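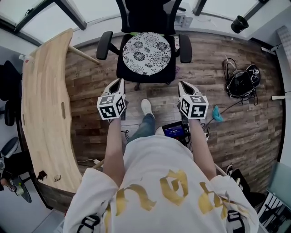 Before we vote on the Brosmont quote I'd like the list to look at what is in it, because I read all 26 pages last night and I still can't tell you what a finished working set costs us. The headline number is for two hand-held grippers. Fine. But a pair in use is a lot more than a pair: there's the marker cube on each gripper, the straps over the shoulders, the little unit with the screen down on the floor, and then the cables, and more cables, over by the wall. Of all that, the quote prices the grippers and the cubes. Everything else is "customer supplied or available on request," and I have been in purchasing long enough to know what "on request" does to a budget.

Oda Haugen wrote on Wednesday, June 5, 2024:

> Hi all,
>
> Brosmont came back with 455 per pair if we commit to 26 pairs
> before the end of the month. That is well under what Tsakiris
> wanted in January and it leaves room for the second arm at
> Pultwood. I think we should take it. People can collect at their
> own desks, no lab time to book, no fencing, no safety sign-off.
> Setup cost is close to zero.

I don't believe the last sentence. Somebody has to clear floor, and I don't mean push a chair back. You can't have a person walking backward with both hands full and a bag of loose cable lying where their heel goes. So that's cable covers, or a cart, or an hour of someone tidying every time. Put a number on it, even a bad one. Right now the line is blank and it adds up as zero.

> The per-hour figure works out much better than teleoperation.
> With 26 people doing a few hours a week we would pass 500 hours
> by the end of the quarter and could stop renting from Sterkcombe.

Whose few hours? I asked in my own group and got two people who said yes and one who said "maybe Fridays." If the other groups are the same we will have a stack of pairs in a cupboard and still be paying Sterkcombe. I would also like to know how many of those 500 hours are usable. When we did the small trial we logged 117 hours and I never saw a figure for what was left after the bad tracking and the dropped recordings came out. If that figure exists, please post it. If it doesn't, we should get it before we multiply anything.

> Spares: Brosmont says the fingers are a wear part but cheap, and
> the cubes can be reprinted in house.

The cubes can be reprinted, yes. Then they have to be stuck on straight and the whole thing calibrated again, and the person who knows how to do that is me and one other guy. As for the fingers, "cheap" is not a price. I asked Brosmont for a parts list on Monday and got a brochure.

> Any objections, please raise them this week so I can sign.

Okay, these are mine:

I'd buy four pairs at the single-unit price and eat the difference. I know it looks silly next to 455. Run them for six weeks with people who have agreed in writing to the hours, in ordinary rooms, with the desks and windows those rooms come with. Bright windows bother me in particular. Our trial was in the basement and I have no idea how the cube tracking does with glare coming straight in behind a chair.

Put the screen unit, straps, chargers and cables on the same sheet as the grippers, one row each, with a supplier name. No "on request."

Go back to Tsakiris once more. Their price was too high in January but it included training and a two-year swap on broken units, and I don't think we ever compared the two offers line by line. I can do that table if someone sends me the original PDF. Mine is on the old laptop.

Don't cancel Sterkcombe until the small batch has produced something a model has been trained on. The notice period is 30 days, so waiting costs us one month's rent.

Oda, I'm not trying to sink this. I may well vote yes in the fall. But the end-of-month deadline is Brosmont's deadline and I haven't heard a reason it has to be ours. Can you ask them if the price holds for a split order?

Also, the spreadsheet you linked is view only, at least for me.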